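4.3 Folding Trousers Flat

Applies to the Clurkow drawer insert and the Homano under-bed box, both sizes.

A bed works better than a table for this section, as full-length trousers need room at both ends. Pull the sheet smooth and push the pillows up to the wall before you start. Cotton khakis, chinos and most work trousers fold the same way.
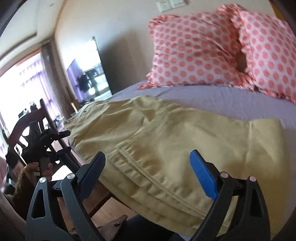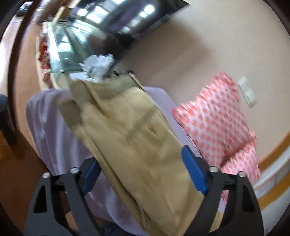

Khaki trousers on the bed, sheet and pillows left in place.

Clémence Huet would skip the bed altogether and hang khakis by the hem, and says the crease lasts longer that way. If you have the closet height, her method is covered in Section 6. Huguette Roussel has used both and folds anything that will be stored past March.

Before you fold

1. Empty all pockets, including the back ones. Push the pocket linings flat with your hand.
2. Close the zipper and fasten the waist button. Remove the belt.
3. Check that the fabric is fully dry at the waistband and pocket seams. These are the last places to dry.

CAUTION: Do not store damp trousers in the Homano box. The lid seals on all four sides and mildew can form.

Folding

4. Lay one leg on top of the other, lengthwise, with the inside seams together. Line up the hems first, then the knees.
5. Smooth the cloth from the hem toward the waistband. Work in long strokes with the flat of the hand.
6. The seat will stick out in a small triangle on one side. Tuck it in so that the edge runs straight.
7. Bring the hem up to the bottom of the waistband. Leave the waistband itself uncovered.
8. For the drawer insert, fold in half once more. For the under-bed box, stop at step 7.

NOTE: If the waistband bunches, unfold to step 4 and check the button. A button fastened through the wrong layer is the usual cause.

Placing in the insert

9. Stand each pair on its folded edge, with the waistband facing the back of the drawer.
10. Place heavier fabrics at the ends and lighter ones in the middle.
11. Stop when a flat hand no longer slides in easily between two pairs.

NOTE: The Clurkow insert is 29 inches wide. To fit a narrower drawer, remove the 2 end panels as shown in Section 2 and keep the clips. Replacement clips are listed under part number 593.

For heavy denim, go to 4.4.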